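Fukineo Brick-Look Wall Panel, Aged Tan
Sold by Clinetti Surfaces

Most brick-look panels are oversold. We stock one line of them, and we took two years to agree on which. The Fukineo is a printed, embossed sheet that goes on an interior wall with adhesive. It will not fool a mason. In a hallway, a back room or a rental you don't want to spend much on, it does a fair job, and it costs a good deal less than brick slips.

What you get
Each carton holds 11 panels and covers 54 square feet before cuts. The maker's leaflet says to allow for waste but doesn't say how much. Order one extra carton for any room with a door or more than four corners. Unopened cartons can come back to us. Opened ones can't.

The pattern
Tan and beige rectangles with dark streaks over them. The maker calls this "aged." Some buyers like it and some say it looks like damp, and we can't talk anybody out of either opinion. Get the sample first.
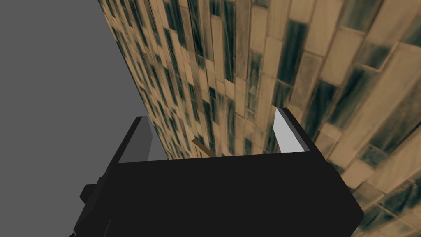
Tiled wall pattern

The repeat is our main complaint. There are only 2 print layouts in a carton, so the same dark patch will turn up again and again on a long wall unless you shuffle the panels and lay them out on the floor before anything gets glued. Turning every other panel end for end helps some. If you have a single wall longer than a couch and a good eye for patterns, this product may bother you forever.

Color and what goes with it
The catalog claims the Aged Tan "suits every wood tone." It doesn't. It sits well with orange and red woods. Next to pale oak or anything whitewashed it goes muddy — we tried it on our own display boards and took them down. Bright white trim makes the dark streaks look darker.
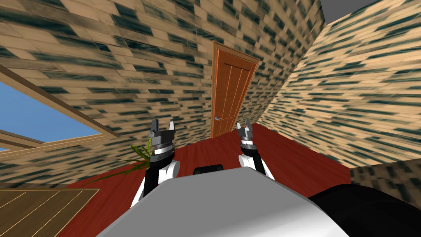

Orange-brown door and deep red wood floor with Aged Tan walls

Putting it up
The wall has to be flat, dry and painted or primed. The leaflet says "any surface," which we'd ignore. Old wallpaper has to come off. Over textured plaster the edges lift within a season, and the warranty won't cover it.

Use Bamora panel adhesive or another solvent-free type. Run a bead close to all four edges and a wavy line down the middle. Start from a plumb line in the middle of the wall and work out to the corners, and save your cut edges for the corners, where they show least. Inside corners get a butt joint and a thin line of caulk. The matching corner strip is sold separately and we don't think it's worth the money. Outside corners do need it, unfortunately.

Around doors, take off the trim if you can, run the panel behind it and put the trim back. Cutting up to trim that's already in place takes patience and usually leaves a gap.
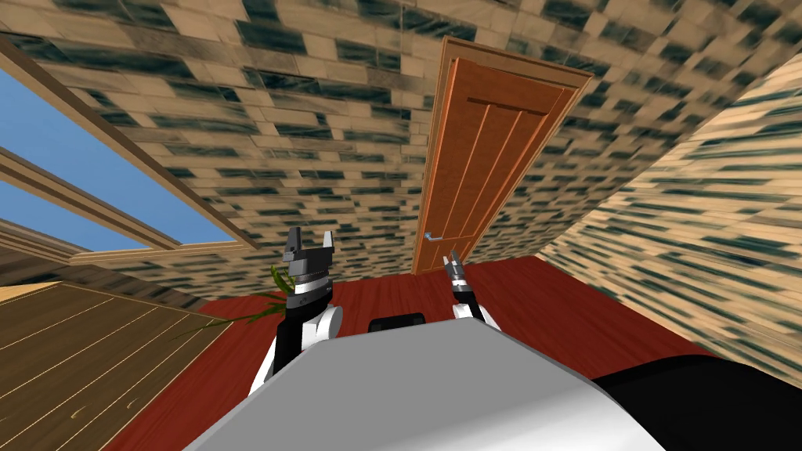 Wall pattern next to a paneled door with a lighter frame

Wear and cleaning
Wipe with a damp cloth. Scrubbing pads take the print off at the raised edges. The "scratch resistant" claim is true for a coat sleeve and not true for a dog or a bike pedal. Chips show up pale, and a brown wax filler stick hides the small ones.

Not for showers, behind stoves or outdoors. We get asked weekly.

Price
Carton of 11: $163
Single sample panel: $11, taken off your first carton

Also on our shelves
If you want real depth in the joints, look at the Cù clay slips. They are heavier, slower to put up and cost more, and you'll need grout. They also look like brick from close up, which the Fukineo doesn't.

Returns on unopened cartons within 54 days. Keep the label on the box, we need the batch code. Panels from different batches can be a shade off, so buy the whole job at once.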